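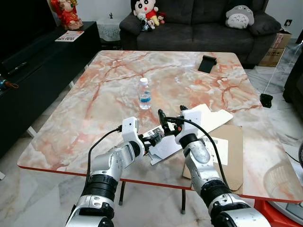

Teaching by Remote: Frequently Asked Questions
Lis home program, for new operators
Last updated June 9, 2024

What am I signing up for?
You drive a two-armed robot through household chores from a control station, and it records what its joints did while you did it. Most beginner tasks are table clearing: papers, bottles, bits of cardboard. If you hoped to get away from tidying up, we have bad news.

Do I need experience?
No. People who play video games learn the controls quickly and then drive too fast. People who don't play take an extra session and then drive beautifully. Plan on 5 practice sessions before your recordings count.

Why do the papers take so long?
A sheet lying flat on a glossy tabletop gives the fingers very little to hold. Slide it to the edge of the table with one gripper, let it overhang, and pinch it there with the other. A crumpled sheet is a gift. Take it first and enjoy yourself.

And a bottle?
Go in from the side, low, and close slowly. Small plastic bottles squash if you squeeze them like you mean it. If one tips over, stop, stand it up with both arms and carry on recording. We keep those.

You keep my mistakes?
The ones you recover from, yes. A robot that has only ever seen perfect work has no idea what to do when a bottle rolls. What we throw out is the take where you dropped something, sighed, and drove the arms in a circle while you thought about it. Press Pause to think.

Can I just move the arms by hand?
In the Anidari workshop, yes, with the joints set to Free. In a home we use remote control only. Your own hands would be in the head camera's view, and the robot won't have them available later.

The grippers bumped each other. Did I break it?
Probably not. Press Hold, back one arm away, then the other. Moving both at once is how a bump becomes a handshake. Check that the cables on the outside of the arms still have slack, then resume. If the Prodov console shows code 11, log out and call the desk.

Should the room be cleaned up first?
Please don't. Clear the floor where the base has to roll and leave everything else – toys on the sofa, remotes, boxes, whatever lives there. Homes have things in them.

How long is a session?
2 hours, with a break whenever you want one. Tired operators start shoving.

Where do my recordings go?
To the Irnum server, overnight. Name each one by task and room before you log out. "Final" and "final really" are not rooms.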